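Getting More Out of Garage Shelves

September
By Vija Petrauskas

Most garage shelving gets loaded in one afternoon and never looked at again. Things go wherever there is a gap, and two years later the paint is behind the camping stove and the stove is behind the Christmas lights. A few hours of sorting will fix most of this.

Start by emptying one shelf at a time. If you pull everything down at once you will run out of floor and out of patience. Wipe the bare shelf with a damp rag and a little dish soap, then dry it. Water left in the corners of a steel shelf will start rust where the paint is chipped. Small chips can be sanded lightly and dabbed with any enamel made for metal. Let it cure overnight before you put weight on it.

Heavy items go on the bottom. Paint cans, jugs of washer fluid, toolboxes and bags of salt should all sit at knee height or lower. The middle shelves are for what you reach for every week. Keep the top for light, bulky things such as coolers and sleeping bags.
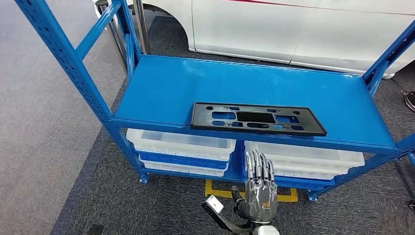
Depth causes more trouble than height. On a shelf 18 inches deep, anything in the back row is forgotten. Use bins that run the full depth and pull out like drawers, and label the short end. Masking tape and a marker work fine. I bought a set of Garevix bins with clip-on labels and the clips were gone by spring.

Small car parts and leftover hardware need a place of their own. Put the screws in a zip bag and tape the bag to the part they belong to. Write the car or the appliance on the tape. My neighbor Kęstutis Lepik keeps his in old coffee cans, one per vehicle, and can find a trim clip in almost 2 minutes, which he considers slow.

Check that the unit stands level. Fill the bottom shelf first, then rock the frame gently by hand. If it moves, shim the low foot with a scrap of hardboard. Tall units should be fastened to a stud near the top, especially with kids in the house. On carpet, recheck after a month, when the feet have settled.

Don't store propane cylinders indoors, and keep solvents well away from the water heater. Old batteries go in a plastic tub with the terminals taped until you can drop them off.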